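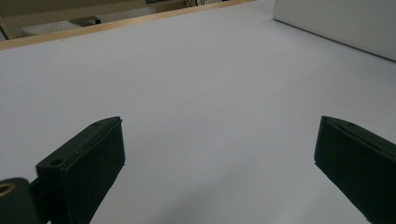
The open fingers of a Podix hand-held gripper over a clear tabletop at the Presby lab.

Home | News | Campus | Research | Events | Archive

Fewer recordings, same result in Presby gripper study

CLUSEN - A robot control program trained on 700 hand-picked recordings did slightly better at a two-handed sorting task than one trained on the full set of 2,834, according to a report posted in July by the manipulation lab at Presby.

The lab has been collecting recordings with Podix, a pair of hand-held grippers that a person carries through a task while cameras and position tracking log the motion. The recordings are then used to train a program that runs on a pair of robot arms. No arm is needed while the recordings are being made, and an operator can get through a lot of them in an afternoon.

The question in the new report was what to do with the stretches in which one hand has nothing to do. In most of the lab's tasks the two hands take turns. One gripper picks something up while the other stays off to the side with its jaws open, and then they swap. People don't hold still while they wait. They drift, lower the tool to rest the wrist, or start reaching early, and all of that ends up in the data next to the motion that matters.

The Presby group scored every recording by how far the waiting gripper moved between the end of one job and the start of the next. Recordings with the steadiest waiting hand were kept, down to a cutoff of 700. Nothing else was changed. The network, the training time and the camera views were the same for both runs.

On the arms, the program trained on the smaller set finished 58 percent of its trials. The one trained on everything came in just under that. The report gives the gap as too small to call a win and describes the two as even.

Where they differed was in how they failed. The program trained on the full set more often let the waiting arm wander into the space the other arm needed, and the trial had to be stopped. The program trained on the smaller set rarely did this. Most of its failures came at the grasp, with the fingers closing too soon or sliding off a corner.

The task uses phones and phone cases, which are picked up from a flat white board, with a long white tray on the same board as the place to put them. The lab says it chose them for being thin and hard to get a finger under. A grasp that is slightly high closes on nothing, and one that is slightly low pushes into the board.

The report also covers a smaller test in which the steady recordings were mixed back in with the rest but given more weight in training. That version landed between the other two on wandering and did no better on grasps. The lab says it prefers the plain cutoff because it is easier to explain to the people making the recordings.

Operators at the lab now get a short set of instructions on the waiting hand. They are asked to park it beside the tray, jaws open, and leave it there until its turn. Podix 2, the version of the grippers due to go into use next, will add a tone that sounds when the waiting hand has moved too far.
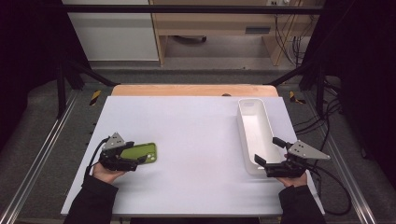
Penrose, which runs a similar collection program, was less convinced, and said that a steady waiting hand may simply be the mark of a more practiced operator. If so, it said, the cutoff is picking out the best operators and the waiting hand has little to do with it.

The Presby report takes up the same point in its last section. Recordings were not tagged by operator during the first part of the collection, so the group could not separate the two explanations. It plans to repeat the comparison with tagged recordings and with tasks where both hands are busy the whole time, where the score as written would not apply.

The scoring script and the list of the 700 recordings are available from the lab on request. The full set will be released after the repeat comparison is finished.

Comments (3)

clusen_east
58 percent doesn't sound like much. Is that a normal number for this sort of thing or did they pick a hard one?

gearbox
Thin flat stuff on a flat board is hard. I'd like to see the failures split out by item, I bet the cases slide more than the phones do.

tmr
We had the same problem with the second hand wandering off. Ended up trimming those parts by hand and it took forever. Will ask for the script.

Contact the newsroom | Clusen Campus News, all rights reserved | Back to top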